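Foro Drilura > Acústica y acondicionamiento > Reverberación en salas pequeñas

Tema: Panel poroso de 6 cm o resonador para bajar el 125 Hz

tabique_seco
Abro tema aparte para no ensuciar el de los falsos techos. Tengo que acondicionar una sala rectangular, paredes de ladrillo enlucido, solado de gres y techo de escayola continua. Uso previsto: reuniones y videollamadas. El tiempo de reverberación en medias frecuencias es alto pero manejable; lo que me preocupa es la banda de 125 Hz, que sale muy por encima del resto. El proveedor (Prurcombe) me ofrece un panel de lana mineral de 6 cm con velo, pegado directamente a la pared. Mi duda es si con eso resuelvo o si tengo que ir a un resonador de membrana.

Presupuesto de material: 3.099 euros, sin instalación.

octava_baja
Pegado a la pared, 6 cm de lana en 125 Hz no hacen casi nada. La velocidad de partícula junto a una superficie rígida es nula y el máximo está a un cuarto de longitud de onda, que a esa frecuencia ronda los 70 cm. Vas a absorber bien de 500 Hz para arriba y la sala quedará más desequilibrada que ahora: apagada en agudos y con el mismo retumbe.

Si tienes fondo disponible, separa el panel. Con 20 cm de cámara el mismo material empieza a trabajar bastante más abajo.

tabique_seco
Fondo tengo en una sola pared. En las otras hay carpintería y radiadores.

Merma
Discrepo en parte. El cuarto de onda vale para incidencia normal y para estimar el máximo, no para decir que por debajo la absorción sea nula. En campo difuso, con densidad adecuada, un panel de 6 cm da algo en 125. Poco, pero si cubres mucha superficie suma. Llevo varias salas resueltas así, sin cámara y sin quejas.

octava_baja
«Sin quejas» no es una medida. ¿Tienes el antes y el después por bandas?

Merma
De una de ellas, sí. Bajó en 125, aunque menos que en 250. No tengo el fichero a mano, lo busco.

gres_porcelánico
Otra cuestión: en una sala de ese tamaño hablar de campo difuso a 125 Hz es optimista. Por debajo de la frecuencia de Schroeder mandan los modos, y lo que estás midiendo como «tiempo de reverberación» es la caída de dos o tres modos concretos. Cambia el micro de sitio y te cambia el número. ¿Cuántas posiciones mediste?

tabique_seco
Con 3 posiciones de micrófono y una sola de fuente. Sala vacía, sin mobiliario.

gres_porcelánico
Insuficiente. Dos posiciones de fuente como mínimo, una de ellas en esquina para excitar todos los modos. Y aleja el micro de las paredes al menos un metro. Mientras no repitas eso, decidir entre poroso y membrana es elegir a ciegas.

lana_y_velo
Añado un dato práctico sobre el mobiliario, que suele despreciarse. En Lollelent acondicionamos una sala de trabajo con mesas de tablero desnudo y el problema que describían los usuarios no era el retumbe sino la primera reflexión en la mesa: coloración clara en la voz captada por los micros de sobremesa. Pusimos paño en los tableros y el filtro de peine se redujo en la parte alta del espectro. En 125 Hz, por supuesto, nada de nada. Un paño no tiene espesor para eso.
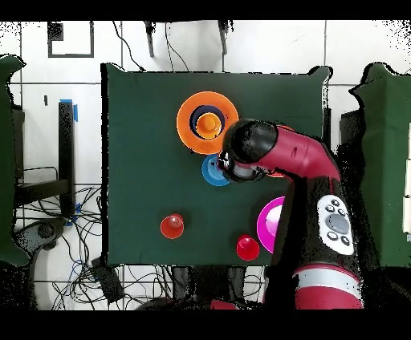 Mesa con paño verde oscuro, vista cenital.

El paño se cambia cuando se apelmaza. Coste despreciable frente a los paneles. Lo menciono porque tabique_seco habla de videollamadas, y ahí la reflexión de mesa llega al micro con muy poco retardo y nivel alto. Ningún panel de pared la corrige.

octava_baja
De acuerdo con lo de la mesa, con un matiz: un paño fino sobre tablero rígido tiene un coeficiente de absorción muy bajo hasta los 2 kHz. La mejora que se oye puede deberse tanto al tejido como a que se eliminan los ruidos de contacto (bolígrafos, tazas, teclados). Habría que separar ambos efectos.

lana_y_velo
Puede ser. Medimos respuesta al impulso con y sin paño y la diferencia aparecía por encima de 3 kHz, más o menos. Los golpes también bajaron, pero eso no lo cuantificamos.

Merma
Encontré el fichero. Sala de planta parecida a la del compañero, panel continuo en dos paredes, sin cámara. En 125 Hz la reducción fue apreciable, pero reconozco que una de las paredes era un trasdosado de placa de yeso, y la placa ya trabaja como membrana en esa zona. La comparación es antes y después del conjunto, así que no puedo atribuirlo solo a la lana.

octava_baja
Eso explica casi todo. El trasdosado con cámara te estaba haciendo de resonador.

Merma
Explica una parte. Sigo sin ver justificado un resonador a medida en una sala de reuniones. La sintonía de una membrana depende de la masa y de la cámara, y en obra la cámara nunca sale con la cota del plano. He visto resonadores calculados para 125 que absorbían en 180.

gres_porcelánico
Para eso se rellena parcialmente la cámara con poroso. Pierdes pico y ganas ancho de banda, con lo que un error de un par de centímetros deja de ser crítico. La fórmula habitual, f = 60 / raíz(m·d), con m en kg/m² y d en metros, basta como primera aproximación. Para 125 Hz y 10 cm de cámara salen unos 2,3 kg/m².

tabique_seco
He repetido las medidas como indicó gres_porcelánico: fuente en esquina y fuente en la posición de orador. El exceso en 125 sigue ahí, aunque menor, y la dispersión entre posiciones es grande. En 250 la curva ya es regular.

Pedí precio a Shearer por un trasdosado absorbente en la pared con fondo, tablero fino sobre rastrel y lana en la cámara: 1.172 euros de material. Con el resto cubriría el techo con el panel de Prurcombe descolgado.

octava_baja
Me parece la combinación correcta. Descuelga todo lo que te permita la altura libre y deja el perímetro abierto, que el canto también absorbe. Comprueba que el rastrel no divida la cámara en paños demasiado pequeños: rigidiza el tablero y te sube la sintonía.

Merma
Yo haría primero el techo, mediría y después decidiría lo de la pared. Si el techo descolgado baja lo suficiente te ahorras el trasdosado.

gres_porcelánico
Con el techo solo actúas sobre los modos verticales. Si el que domina es axial en la dimensión larga, no lo vas a tocar. Pon las dimensiones interiores y lo calculamos.

tabique_seco
Las tomo mañana con el distanciómetro y las subo junto con las curvas por posición. El orden de ejecución lo dejo abierto hasta entonces.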